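# About the Dralden Toy Library

The Dralden Toy Library lends toys, games and play materials to families, schools and child care providers in Dralden and the neighboring town of Hurnau. It is a nonprofit organization with a lending room, a cleaning and repair room, and a small office, all on the ground floor of the Botha Building. Membership is open to any household or group that lives or works in either town.

## Our Purpose

The library was established so that children could have regular access to good toys without each household having to buy and store them. A toy that suits a child in one season is often outgrown by the next. Lending allows it to pass to another child while it is still in sound condition.

We also serve adults who care for children in a professional role. Preschool teachers, speech therapists and family day care providers borrow from the collection throughout the school year, and many of the larger floor toys were purchased at their request.

## The Collection

The catalog currently lists 2934 items. It includes building sets, puzzles, dolls and dollhouses, ride-on toys, musical instruments, board games, balls, dress-up clothing and soft toys. Each item is given a catalog number and a record card showing its parts, the suggested age, and any repairs made to it. Puzzles and building sets are lent in zippered bags with a parts list attached to the inside.

New purchases are made twice a year. Members may suggest items at the front desk, and we give preference to toys that can be washed, repaired and used by more than one child at a time. 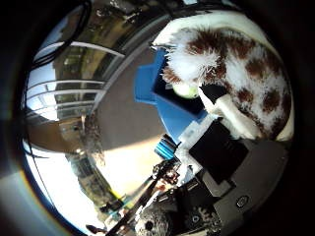
Soft toys form the most frequently borrowed section of the library and require the most care. They are accepted as donations only when the seams are closed, the eyes are firmly attached and the filling has not clumped. Each one is inspected by hand before it is entered in the catalog. Long fur calls for particular attention. A large white plush with reddish-brown patches and a shaggy, tufted head must be brushed out in sections, and the fur must be parted down to the backing so that the seams can be checked. Small objects are easily lost in fur of that length, and even a tennis ball can sit partly hidden beneath it. Staff therefore feel along the full body of a large plush before it goes to be washed. Toys that are too big for the washing machine are surface cleaned, rinsed and dried on open racks.

Hard toys follow a different path. Plastic and painted pieces are washed in warm water with mild soap, rinsed and laid out on towels. Wooden toys are wiped with a damp cloth and are never soaked. Battery compartments are opened and checked for leaks, and the batteries are removed before an item is placed on the shelf.

## Borrowing

Members may borrow up to 4 items at a time for a loan period of three weeks. Loans may be renewed once, in person or by telephone, unless another member has placed a hold. Large floor toys and ride-on toys may not be renewed.

We ask that borrowers:

- check the parts list before leaving the lending room
- return items clean, dry and in the bag or bin in which they were lent
- tell the desk about any broken or missing part at the time of return
- leave repairs to us, including torn seams and loose wheels

No charge is made for ordinary wear. When a part is lost, the library first tries to replace it from its own stock of spare pieces. A replacement fee applies only when the item can no longer be lent.

## Our Members

There are 1427 member households at present, together with 179 member schools, child care centers and therapy practices. Household membership is renewed each September. Families who join later in the year pay a reduced fee, and a fee waiver is available on request. Waiver requests are handled privately by the office, and no proof of income is required.

Group members receive a longer loan period and may reserve themed sets in advance. These sets combine toys, picture books and a short guide for teachers. The sets on farm animals, weather and simple machines are usually reserved well ahead, and early booking is advised.

## Cataloging and Records

Catalog and loan records are kept in Floltix, the system also used by the Hurnau branch desk. Members may use it at either location to search the collection, place holds and view due dates. The library keeps only the contact details needed to manage loans. Borrowing history is removed when a membership ends.

## Donations

The library welcomes donated toys and games in working order. Items should be brought to the desk during opening hours and should not be left at the door. We are not able to accept car seats, cribs, helmets, inflatable toys, or toys with painted surfaces that are chipped or peeling. Donated items that do not fit the collection are passed on to other groups in the two towns or recycled.

Gifts of money are used for new purchases, spare parts and cleaning supplies. Receipts are issued on request.

## Visiting the Library

The lending room has a carpeted play area where children may try toys before borrowing them. Children must be accompanied by an adult at all times. The entrance on the courtyard side is step-free, and strollers may be left in the hallway. Groups of more than six children should contact the office before visiting.

Page last reviewed 28 May 2026.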